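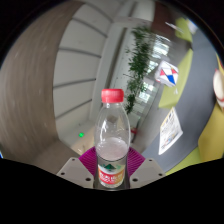 The bottle, cap still on

Home Topics Kitchen Storage Ask Log in
Search this site Go

Red screw cap too tight on water bottles, what helps?

Posted by Mwakyusa, Thursday

I buy these bottles by the box, with a red cap and a label with a green mountain. The cap has fine ridges on the side, but my fingers slide on it. I have weak hands in the morning and it takes me 10 minutes sometimes. I tried a kitchen towel and it was not enough. I don't want to cut the cap, as I fill the bottles again for the balcony plants. What do you use?

Iker
Put a wide rubber band on the cap, two turns. The band holds in the ridges much better than a towel. Also hold the bottle by the shoulders, near the neck, and do not press the middle — if you press there, the water jumps out when the cap opens. I open 3 bottles every day like this for my mother and me.

Ciddale
pliers

Meltby
Please be careful with pliers, they damage the ridges and then it is worse next time. A thin rubber glove is good, the kind for washing dishes. Dry the cap first. If it still does not move, keep the cap under warm water for some 50 seconds and try again. And when you fill the bottle for plants, close it only softly — I closed mine too strong for years and blamed the factory.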